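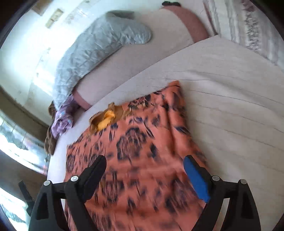
The Metosen 31 is a portable barre for ballet and conditioning work at home or in a small studio. It stands on two flat feet and holds a single rail, and the height is set with a pin on each upright. Dancers who practise in a bedroom usually have to fit it in beside the bed, and with a salmon-orange patterned fabric spread over the mattress, as here, there is something soft to lie on for the floor stretches afterwards. The uprights lift out of the feet without tools and the whole barre packs into its own bag.

Who it suits

The rail is 120 cm long, enough for one adult or two younger children facing the same way. It is meant for light hand contact, the way a teacher would ask for it in class. It is not built for hanging from, for pull-ups or for leaning the full weight of a stretched leg. If you want to put a leg up on the barre every day, look at the wall-mounted Iven instead.

Setting the height

Most dancers are comfortable with the rail a little above the waist, with the elbow slightly bent and the shoulder down. A rail set too high lifts the shoulder, and a child will often grip it to make up the difference. Check the height again each term, as growing students can move up a pin hole without anyone noticing.

Floors

The feet have rubber pads and sit well on timber, vinyl and low carpet. On thick carpet the barre will rock a little - a Falcão practice mat under both feet fixes this. Don't use it on polished tiles without a mat.

Specifications

Model: Metosen 31
Order code: 3104
Rail length: 120 cm
Rail: beech, unvarnished
Uprights: powder-coated steel, grey
Supplied with: two feet, two height pins, carry bag, printed setup sheet

Care

Wipe the rail with a dry cloth. Leave off polish and oils, which make it slippery. Look over the pins and the rubber pads once a month and replace any that are worn. Spare pins and pads are sold in pairs.

Delivery and returns

Orders leave our Masar warehouse on Tuesday each week. Unused barres can be returned in the original carton. We can't take back a rail that has been cut down. Studios ordering for a full class should ask for the trade price list before checking out.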